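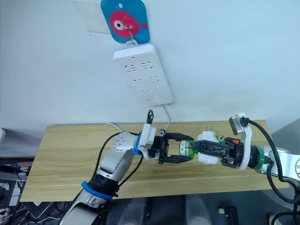

Hi, and welcome to Ridard! We're a small shared workshop where people come to build robots, fix robots and (fairly often) argue about robots. I started the place because my own garage was full, and a few friends had garages that were full too. We rented a unit behind a tile store, brought in our tables and tools, and that was pretty much the whole plan.

Our big group build is called Womell. It's a two-armed setup, and the job we've given it is small bottles and their caps. Sounds easy, right? I thought so too. My first guess was a month of Saturdays, and I'm still getting teased for that. One arm has to hold steady while the other lines up, and being off by a hair at the wrist is plenty to spoil it. 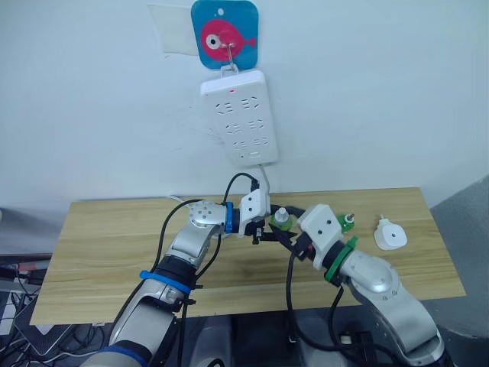
Caps were the wrong place to start, according to one of our members, Prumar, who wrote on our message board that we should have spent the winter on plain wooden blocks and come back to anything with a thread later. Fair point! We talked it over for a whole evening and stuck with the caps anyway, mostly out of stubbornness, but the blocks are on the shelf now and new folks do begin with them.

Most of what we do is slow. You move a finger a little, try again, write down what changed, and go get coffee. We have a notebook for every build, and Womell is well into its second one.

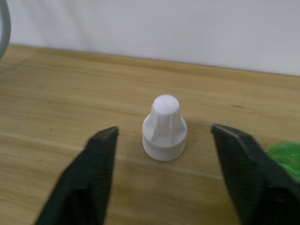 I like the small stuff best, I'll admit it. Getting a grip on something light without shoving it across the table took me longer than any of the wiring did, and I enjoyed nearly all of it.

You don't need to know how to code to join us. Dues are $25 a month, and that covers bench time, the shared tools and a shelf with your name on it. Bring your own project or jump in on ours.

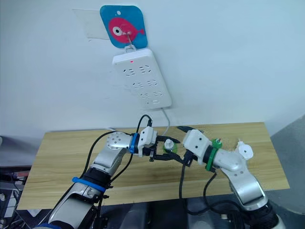 Two arms also means two people can work on the same problem, one per side, and that's how a lot of our members got to know each other. We're open Saturday from noon until whoever has the key gets hungry. Come by and say hi!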